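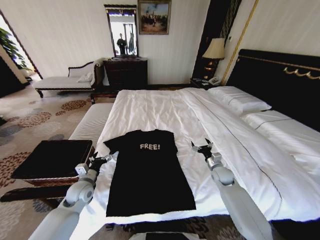 Doblar en la cama, digan lo que digan

Llevo años discutiendo con mi amiga Rafia Malik sobre dónde se dobla la ropa. Ella es de mesa, de mesa dura y despejada, y dice que en un colchón todo se hunde y queda torcido. Yo soy de cama. De cama hecha, ojo, con el edredón bien estirado, porque doblar encima de unas sábanas revueltas es perder la tarde.

Y es que una camiseta negra sobre un edredón blanco se ve enterita: las mangas, el bajo, la pelusa (ay, la pelusa). En mi mesa, que es oscura, tengo que ir buscando el borde con los dedos. Además en la cama cabe abierta del todo, con el cuello hacia el cabecero y el bajo hacia mí, y todavía sobra sitio para el montón de las que esperan.

Lo que no me creo es lo del método perfecto. En Gerthorpe, donde viví una temporada, me apunté a un taller de orden que costaba 49 euros y nos tuvieron una mañana entera con una plantilla de cartón. ¡Una plantilla! La mía acabó debajo de la pata coja de una silla y ahí sigue, que yo sepa.

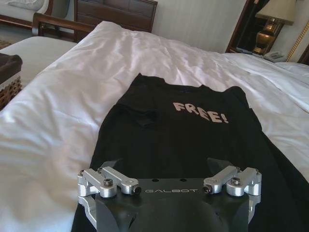
Las camisetas con letras

Mi teoría es que las camisetas con algo escrito merecen un doblado distinto. Si pone "FREE!" en el pecho, quiero leer "FREE!" cuando abro el cajón, y para eso hay que ponerla boca arriba, alisarla con la palma, meter los lados por detrás y dejar el letrero para el final. Rafia las dobla con el dibujo hacia dentro para que no se roce. Puede que tenga razón, pero luego la veo desdoblar cuatro hasta dar con la que busca y me entra la risa.

También os digo que una arruga no es una tragedia. Yo aliso lo gordo y lo demás se va con el calor del cuerpo. Mi madre planchaba hasta los trapos de cocina, y yo la quería muchísimo, pero esa herencia la rechacé. 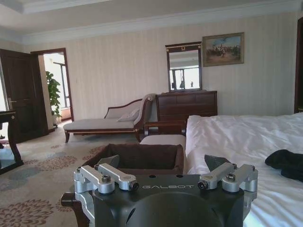
El cesto a los pies de la cama

Otra cosa que defiendo a muerte es el banco a los pies de la cama con un cesto de tela encima. Abierto y a mano, de los que no tienen tapa. El mío es un Plorkeo de 60 litros y antes tuve uno de mimbre, monísimo, que me enganchó dos jerséis buenos. La tela no engancha nada y, si te cansas, la pliegas y al armario.

¿Que un banco tapizado es para sentarse? Pues claro, y una chaise longue para leer, y en todas las casas que conozco acaban las dos cosas llenas de ropa. Por lo menos el cesto la tiene recogida. Entre la cómoda y la cama hay tres pasos y en esos tres pasos se me ha quedado por el camino media colada, así que prefiero una parada intermedia.

Rafia viene en mayo a pasar unos días y ya me ha avisado de que piensa doblar en la mesa del comedor. Le he dicho que muy bien, que la mesa la despeja ella.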